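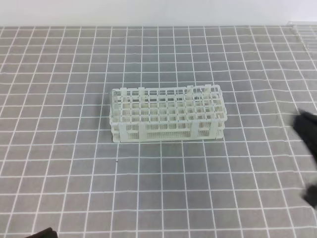 Can you get a deleted Vedska account back?

You can, for 90 days, provided you still have the phone number you signed up with. After that the videos go and the name is up for grabs.

I know this because I typed it into the help page at two in the morning, in my dressing gown, with a bowl of cornflakes going soggy beside me. I'd deleted mine in a temper. One thousand eight hundred and ninety-one followers (I'd been writing it as 1,891 in my head for weeks, with the comma, like a bank balance) and I'd pressed the red button over a comment about my fringe.

The thing is, I'd had a different phone when I signed up. I'd had a different number too, a work one, from when I was on the front desk at Ngubane Lettings, and I'd handed that phone back in November with a card and a box of shortbread. So at two in the morning I had to face the fact that everything I'd ever said to the internet about walking routes near Erncombe was now hanging off a phone in somebody's drawer.

I rang the office at nine on the dot. "Ngubane Lettings, Petronella speaking," said a voice, and I nearly put it down again, because Petronella Nkosi was the one who'd got my job.

"Hiya," I said, far too brightly. "It's me. It was me. Before you."

"Oh, the shortbread," she said.

I explained. I did it badly, I started with the fringe and had to go back. She didn't laugh, which I thought was decent of her, she just asked which phone, and I said the black one with a chip out of the corner, and she said, "I'm holding it now. I'm talking to you on it."

Well, then it was easy, wasn't it? I'd ask Vedska for a code, it'd ping up on her screen, she'd read it out. Except that she couldn't read it while we were on the call without going all quiet and faffing, and the first code ran out before she found it. The second she read out as a five where it was an S. The third one worked, and I sat there watching the little blue circle go round and round until my face came up, mid-blink, in front of the reservoir.

"Are you in?" she said.

"I'm in."

"Good. Can I say something?" And then there was one of those pauses. "I watch them. The walks. I did the one with the two stiles on my day off. You said there'd be a café and there wasn't."

I said it must have shut. She said it had been a hairdresser's for six years, the woman in there told her so. I'd never been in, you see. I'd seen a steamed-up window in the distance and said "café" because I was running out of film.

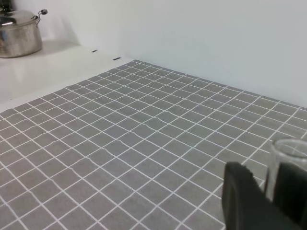 Going back through your own videos is a horrible way to spend a Saturday's worth of hours, and I don't recommend it. I did the lot, though, with a notebook, looking for anything else I'd made up. I spread the whole business out on my craft table, which has a grey mat on it with white squares all over, and where it's creased the lines go wavy and nothing you put against them looks straight. I kept smoothing it down with my sleeve while I listened to myself. "Ten minutes from the bus stop," I said, cheerful as anything, and it's half an hour if you're quick. "Lovely in all weathers." I'd been up there once, in sun. By the end I had 13 things written down, and the bull was underlined.

I put them in one video, no music, just me reading out the list. I didn't look at the comments. I went and cleaned the oven instead, and when I came back there was a message from a name I didn't know, all lower case, and I thought oh here we go, fringe.

"this is petronella. i've moved over to nusano, it's quieter, but i came back for this one. you've still got the wrong colour gate on the mill path"

I wrote back that it was green. She wrote that it was blue. I said I'd stood next to it!

"sunday-ish?" she put. "bring the shortbread and we'll go and look"

So I got my boots out from under the stairs, and one of them had a spider in it.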